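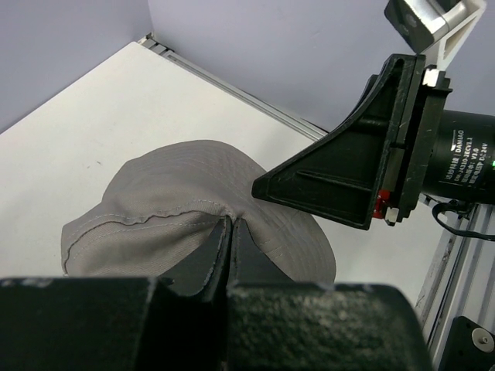 June 16, 2024

Spent most of the day on hats, which is a stupid sentence to write at my age. Ottó Hajdu has convinced himself that there is a right way to fold a bucket hat and that we are going to find it before the summer stock goes out. I have my doubts. A bucket hat is a bag with ideas. You put it down, it slumps, you pick it up, it slumps some other way, and a customer who pays for it will stuff it in a coat pocket before reaching the door.

Still, I said I'd give it a fair try, so I did. Started with the gray twill one, the color Drullora calls "Pebble" in the catalog and "Oat" on the invoice. It has double stitching around the crown where the top meets the sides, and the seam puckers. Ottó says the pucker is a feature of washed cotton. I say somebody ran the machine too fast. We went back and forth on this until lunch and I don't think either of us moved an inch.

What I will admit is that the brim is well made. Row after row of stitching following the curve, and it keeps some shape even after you've mangled it. The crown doesn't. Take a pinch of cloth in the middle and the whole thing bunches up into a peak, with folds running out every which way and one deep crease down the center. Does the crease come out again? Ottó says yes, with steam. The leaflet from Rinodier says no steam needed, "the fabric relaxes naturally." I have owned fabric for a long time and never known it to relax.

Methods tried: crown pushed in flat and the brim folded over like a taco. Crown left up and the hats stacked like flowerpots. Rolled, with a paper band. The taco looks fine for as long as you are holding it. The stack is the only one I'd trust in a box, and even then the bottom hat gets all the weight and comes out looking like it's been sat on. The roll is Ottó's favorite. He has read somewhere that rolling saves space. He read the same thing about shirts in December and we ended up ironing until dark, so forgive me if I don't clap.

The order is for 700 hats. The shelf takes 46 boxes if you're not fussy about the lid on the top row. He did the sums on the back of an envelope and got an answer he liked, then I did them and got one he didn't. He measured a hat that had been squashed under his elbow all morning. Of course it was thin.

Tonero wants every hat to arrive with the crown up and "a relaxed, lived-in look." They also want no creases. I'd like to meet the person who wrote that and hand them a hat.

We had a go with tissue in the crown after coffee. One sheet does nothing at all, two is okay, three and it looks like a pudding. Tissue costs money and the customer throws it on the floor, and then there's the label to think about, which is supposed to sit on the outside of the brim and won't stick to twill for more than an hour. I wrote the tissue down as a maybe. Ottó wrote it down as a yes. Two notebooks, two different days, apparently.

I tried one on when he was on the phone. Too small, or my head is bigger than I remember. It did what they all do and made me look like I was about to go fishing and not catch anything.

Plan for tomorrow is to pack 25 stacked and leave them closed overnight with something heavy on the lid, then see. I expect flat hats. Ottó expects a miracle and has already told Belay they can have the packing sheet by the end of the week.

Need to buy more tape. And milk. Knee still bad on the stairs.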